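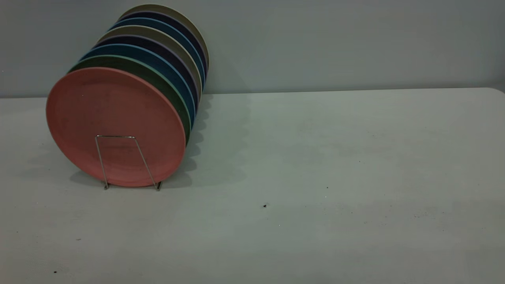 Pottery and Tableware as Evidence
Handout 4: The Dinner Set and Its Uses

Reading for this session: Rebane, chapters 2 and 3. Janssen's article is optional, in the sense that I can't make you read it.

Where we had got to

Last time we left the household eating out of shared dishes, with a knife each if they were lucky. The question for this session is how people came to want a plate of their own, and then a different plate for every stage of the meal, and then somewhere to keep them all.

The usual story is that manners improved. Treat this with suspicion. Manners were written down by people with something to gain from everyone else feeling clumsy, and the books tell us what was being complained about, so a rule against wiping your fingers on the cloth is good evidence that people wiped their fingers on the cloth. Rebane is strong on this. She is less strong on who did the washing up, a subject that takes her until page 88 to reach and that she leaves again by page 89.

Trenchers

The trencher was at first a thick slice of stale bread, later a square or round of wood. The bread kind soaked up gravy and could be eaten afterwards, or given to the poor or to the dog, depending on whose account you trust. It leaves almost nothing for us to dig up. Wood does better in wet ground and badly everywhere else. Pewter was melted down and made into newer pewter. Keep this in mind whenever somebody tells you what "everyone" ate from: pottery is over-represented in museums largely because it is useless once broken and very hard to get rid of.

Matching

A set is an odd idea if you come to it fresh. Nobody's dinner tastes better because the neighbour's plate agrees with it. What a matching set does show is that everything was bought at one go, which means there was money at one go, and a cupboard waiting.

It also creates a new kind of misery, the broken piece. A household with mixed crockery that loses a plate has one plate fewer. A household with a set has an incomplete set, and will remember who did it. Janssen calls this "the anxiety of the dozen" and gets a little carried away, but her use of replacement orders is clever and you should look at how she does it even if you skip the theory.

Probate inventories: how to read them

An inventory lists what a dead person owned so that it could be valued. The men who drew them up were neighbours in a hurry. Expect the following.

"Old lumber" means they had stopped looking.
"Sundry crockery" means the same thing in the kitchen.
Cheap earthenware is often left out altogether. Absence from the list is weak evidence of absence from the house.
Values tell you what a thing would fetch second-hand, and say little about how fond anyone was of it.
Rooms are listed in the order they were walked through. You can sometimes draw a floor plan from this. Margaritis does, with more confidence than I would have.

The Brekke sample covers 4,000 inventories, which sounds like plenty until you sort by decade and district and find yourself drawing large conclusions from 18 of them. If you use it in your essay, say how many records your claim rests on. I will ask.

The best plates

Most families seem to have owned some crockery that was for using and some that was for having. The second sort survives beautifully. So when a museum shows us a spotless service with the gilding intact, we are looking at the plates that were eaten from least. Look at the surface for knife marks. Look at the foot ring for wear from stacking. A scratched plate had a job.

For the seminar

Bring one plate from home and be ready to say when it was acquired, by whom, and what else it is used for. Last year Kamlesh Saxena brought one that had spent most of its life under a fern, and we got a good half hour out of it.

Essay plans are due by noon on the last day of May. Four sources at least, and the Jernell catalogue counts as one source however many times you cite it.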